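2020-04-22

# The view from the goal line

The Drostside goalkeeper is 43 and has played over 200 league games for the same club, most of them in the rain. We spoke by phone, at a time when he would normally have been putting out cones. 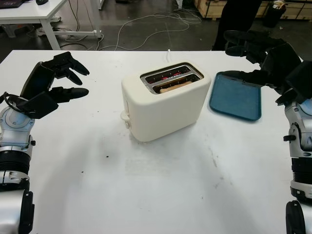
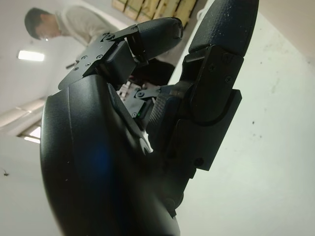 *First, a slice of bread in the toaster; second, a robotic hand up close.*

His season stopped in March with Drostside third from the bottom, a position he describes as "comfortable, if you're used to it." He doesn't want his name in this piece. Everyone who matters knows who he is, he says, and the strikers in the league have their own names for him already.

He came to goalkeeping late, by the usual route. The regular keeper had gone to a wedding, he had driven himself to the game and so was the only player who hadn't yet changed, and someone threw him a jersey. "It had been washed at some point, you could tell that much," he says. "We lost 5-0 and they told me I'd done well. I should have thought harder about what that meant."

The wedding, incidentally, led to the regular keeper moving away. The jersey stayed where it was.

I asked what he remembers best, expecting a save. He went straight to a goal. It was away to Tritgate, a June evening playoff with the sun sitting exactly on top of the clubhouse, and their fullback hit a clearance from his own half. "I saw it go up. Then I saw the sun. Then I heard it." The net, he means. He had come out to the edge of the box with his arms spread, calling for it, which he still feels was correct. "You call for it loud and early. That's what they teach you. I was very loud."

Tritgate put the goal on the cover of their program the following season. He bought two copies.

Against them his record is poor, and he has opinions about the reasons. Their field slopes toward one corner, the goal at the low end has a patch in front of it where nothing has ever grown, and their supporters stand close enough to the post to hold a conversation. "One guy asked me about my mortgage once. During a corner. He had some decent points about it, and I got home and looked it all up." Did they score from the corner? "Of course they scored from the corner."

Home games are at Sedutau, which he defends the way people defend a bad dog. The locker room has one hook fewer than it has players, so the last to arrive hangs his clothes on the door and picks them up again each time someone comes in. The far goal is a little lower than the near one. He has mentioned this to several referees over the years, always at halftime, and always when he was about to leave the lower one. "They say they'll put it in the report. I'd love to read the report."

The best spell of his career came three seasons ago, when Drostside conceded only 18 goals all year and still finished sixth. He gives the credit to a pair of center backs who didn't speak to each other. They had fallen out over a borrowed trailer, and each was so determined not to be the one at fault that neither of them made a mistake until spring. Then they made up. "We let in four the next Saturday," he says. "I was happy for them, personally."

That was also the year of the Lại Cup, the only final he has played in. It went to penalties. He had spent the week before it studying where the other side's takers liked to put the ball, and had it all written on his glove in ballpoint. By the second half of extra time it had turned into one large blue smear. He dove left for every kick on the theory that somebody would eventually go that way, and somebody did.

"People say great save. It hit my knee. I'd already landed." Drostside won, and he has the medal in a drawer with the takeout menus. He was not expecting the ribbon to be brown.

What does he miss at the moment? He had to think about that one. He doesn't miss the bus to away games, which needs 30 minutes to get out of its own parking lot, and he doesn't miss the warm-up, where substitutes who can't get into the team are allowed to shoot at his face. He misses shouting. "In goal you can shout for ninety minutes and it's considered leadership. I tried it at home, with the dishwasher, who was stacking it and so on. It wasn't received the same way."

He has been keeping in some kind of shape. There is a wall at the end of his street, and he throws a ball against it and catches it, and sometimes a boy across the road gives him a score out of ten. The marks have been low. He thinks the boy may have seen better keepers on television.

I asked whether he would carry on when the league comes back. The club has a younger keeper, a tall, quick one who can kick the ball past the halfway line — the older man generally gives it to a defender and wishes him luck. By any sensible reading the job is about to change hands. He agreed with all of that. He said the kid was better than him at everything except organizing a wall, and that he'd be glad to step aside and help with the coaching, and that it would be the grown-up thing to do.

Then he told me he had ordered new gloves. They're orange, a half size up, and they were supposed to come on Monday.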